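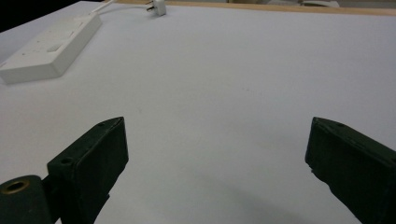

Part-time Front Desk and Studio Assistant - Conetti Shared Studios

Conetti is looking for a part-time assistant to help run our shared studio building on Riis Street. We rent desks, workbenches and small rooms to people who make things or work for themselves. At the moment we have 67 members. They include bookbinders, a piano tuner, two map illustrators, people who repair sewing machines and a good number who mostly write on laptops.

The job is a mix of front desk work and looking after the shared areas. It would suit someone who likes talking to people for part of the day and is also happy to go and sort out a supply closet. You do not need to be an artist or a craftsperson. You do need to be organized and on time, as the front door does not open until the assistant opens it.

Hours and pay

The post is 12 hours a week, worked over three mornings. The morning shift starts at 8:00 and ends at noon. One of the three mornings has to be Friday. The other two can be agreed with the person we hire, and we will keep them the same from week to week so you can plan other work or classes.

Pay is hourly and goes out every two weeks. We will send the rate with the full job details to anyone who asks, before you apply. Shifts when the building is closed for a public holiday are paid as normal. You will also get free use of a desk in the open room outside your shifts, and half price on bench rental if you want it.

We would like the new person to start in March. There is a paid handover of two weeks with our current assistant, who is moving to a full-time job with us at the Serkley building.

What you will do

Open the building, turn off the alarm and check that the heat and lights are working.

Greet members and visitors, answer the phone and reply to email sent to the general address.

Take in packages and log them in the book. We get a lot of packages, and some of them are heavy. There is a hand truck.

Book rooms and benches using Starkureo, our booking system. We will train you on it. It is simple once you know where the monthly view is.

Show people around who are thinking of joining. A tour takes 40 minutes if they ask questions and less if they don't.

Keep the kitchen stocked with coffee, tea, milk, dish soap and paper towels. Members wash their own dishes. You will sometimes need to remind them.

Set up rooms for classes and clear them afterward.

Report repairs to the building manager and write down when they were reported.

Setting up rooms
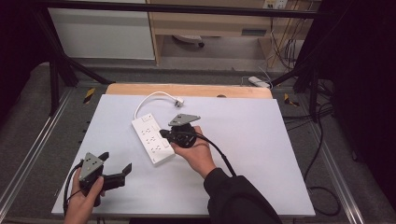

Room setup takes up more of the job than most applicants expect. Each class teacher fills out a form saying how many tables they want, where the chairs go and what they need at each table. Your job is to have it ready 15 minutes before the start. Power is the thing that gets forgotten most. Some teachers ask for one long white power strip on the tabletop, with the switch and the row of sockets where people can reach them, and others want the tables kept clear and the power along the wall. Read the form each time, even for a teacher who has been coming for years. Cords must not cross a walkway, and anything with a damaged plug or cord goes straight to the building manager with a tag on it.

Tables fold and have wheels, so one person can move them. The chairs stack. We ask that you do not stack more than six, and there is a mark on the wall of the closet to show how high that is.

Who we are looking for

You should have some experience dealing with the public. A store, a library, a school office or a restaurant would all be fine. We don't mind how long ago it was.

You should be comfortable with email, a shared calendar and a basic spreadsheet. We use the spreadsheet for supplies and for keys.

You should be able to lift a full box of printer paper and be on your feet for parts of the shift. The front desk and the two class rooms are on the ground floor. The open room is upstairs and there is an elevator. If any part of this would be hard for you, please still get in touch and tell us, and we can talk about how the work could be divided.

It would help if you speak a second language, have done first aid training or know something about hand tools. None of these is required.

We are not looking for someone to run our social media. Another person does that.

About the building

Conetti has been on Riis Street for nine years. The building used to belong to a company that sold restaurant equipment, and we still have their very large sinks. There are 22 desks, a bench room, two class rooms, a kitchen and a small yard at the back with a bike rack. Parking on the street is free before 10:00 and hard to find after that. The bus stops on the corner.

Dogs are allowed in the open room on a leash, by arrangement. If you are allergic to dogs, you should know that there are usually one or two in the building on any morning.

How to apply

Please send us a resume, no longer than two pages, and a short letter. In the letter, tell us why you want part-time work, which mornings you could do besides Friday, and about a time you had to deal with two people who wanted the same thing at once. Plain writing is fine. We don't need a cover design or a photo.

Send both by email to the studio office with "Front desk" in the subject line, or drop them off in the mailbox by the front door. We will reply to everyone, including people we don't interview.

Interviews will be held at the studios and last half an hour. There will be two of us. We will ask you to look at a sample room form and tell us how you would set up the room, and you will have time to walk around and ask questions. We will ask for two references only if we are going to offer you the job.

If you want to see the building before you apply, come by any weekday morning and ask at the desk.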